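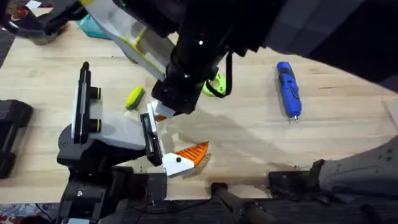 Robot Teaching by Demonstration
Handout 4: Leading by hand, driving from a distance
Course leader: Orathai Sriwong. Lab sessions: Nipon Khamphan.

Read this before the October lab. Last year's group read it afterwards, and the state of their recordings reflected this.

1. Two ways of showing

There are two ways to show an arm a task without writing out every motion. In the first you take hold of the arm and move it through the job yourself, while it records its own joint positions. We call this leading by hand. In the second you sit at a set of controls and the arm copies what you do. We call this driving. Other books use grander names for both, and you are welcome to them.

Leading by hand is easy to pick up. You feel the weight of the arm, you feel it touch the table, and you can stop as soon as something seems wrong. The drawback is you. Your hands and sleeves get between the cameras and the work, and the recording then contains a helpful human who will be missing when the robot tries it alone.

Driving keeps you out of the picture. It also takes away most of your sense of touch, so beginners press too hard, notice late, and blame the gripper.

2. Two arms

One arm is a bit like eating soup. Two arms are like eating soup while somebody else holds the bowl, and both of them are you.

Decide who does what before you record. In most of our tasks one arm holds and the other works. Swapping roles halfway is allowed if the task needs it, but do it the same way each time. A learner shown three different swaps will try a fourth.

When two grippers come close together over a small part, as they do in the ribbed orange piece exercise, bring one in and let it settle before the other moves. Fingertips that meet at speed make a noise you will remember, and Nipon will hear it from the corridor.

3. The table

Students always ask whether they should clear the table. It depends what you are trying to teach. A bare table gives clean recordings and a robot that is baffled by a sponge. For the second half of the lab we leave things out: a sponge with a scouring side, a blue cordless rotary tool, whatever else has drifted in. These are not part of the task. Work past them, don't tidy them with the gripper, and move them by hand between recordings so that the learner doesn't treat the sponge as a landmark.

The rotary tool stays switched off throughout. I would have thought this went without saying until I had to say it.

4. How many, and how good

Each pair records 30 demonstrations of the main task. Samran Sombatkul's group once handed in 77, of which 43 were usable. The rest showed two people learning to use the controls, a touching story but a poor lesson for a robot.

Throw away a recording if:
– you stopped to discuss it
– you dropped the part and picked it up by hand
– you hit the limit of a joint and had to wriggle out

Keep a recording if you fumbled slightly and recovered with the arms. Recoveries are useful. A robot that has only seen perfect grasps has no idea what to do after a bad one, and it will have bad ones.

5. Pauses

Stillness is recorded too. If you hover over the part for a while making up your mind, the learner will dutifully hover as well, sometimes for good. Make up your mind first, then start.

6. For the lab

Work in pairs, one driving and one watching the arms. The watcher has the stop button and may use it without being polite. Swap after each batch of ten.

Write up one page per pair: which recordings you threw away, why, and one thing you would do differently. Give it to Anong Rattanakul by 5 pm on the day of your lab.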